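Prarlow Community Help > Robot learning > Methods and results

Pushing policy does well in testing but stalls when blocks are close together

Urrutia
I'm trying to repeat the language-guided pushing result on our own arm. The method is plain behaviour cloning: one rod as the tool, a camera image and a typed instruction in, a small x/y move out. I have 1,624 demonstrations. Single pushes across open board work most of the time. If the target block is touching another one, the rod goes to the right place and then dithers until the episode times out. Is this a data problem or should I be changing the model?

Hurker
More data. We had the same thing and it went away when we collected more.

Wultalov
Check your action labels before you collect anything. If the operator paused a lot near the blocks, the cloned policy learns to pause there too. I dropped every step where the commanded move was close to zero and success on separating pushes went from 30 to 41 per cent. Still poor, but it cost me an afternoon. Predicting a short run of moves instead of one at a time may help as well, though I haven't tried it.

Jiahui Yan
Agree with Wultalov on the pauses. The other thing is how you reset. Most of our early episodes began with the blocks scattered, so the policy hardly ever saw contact between them at the start. We added 591 episodes that begin from a tight layout and left the model alone.

Starting layouts matter more than the wording of the instructions, at least on our set-up. We give each episode a goal such as "move the red cylinder away from the star" and let the operator choose the approach. With blue, green and red packed in one row along the front and the two yellow blocks off to the left, the red cylinder is the easy one, as it's on the end with bare wood to its right. The green cylinder has neighbours to deal with, so score the two cases separately or the average will hide the problem.
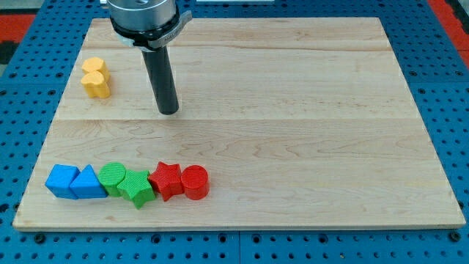
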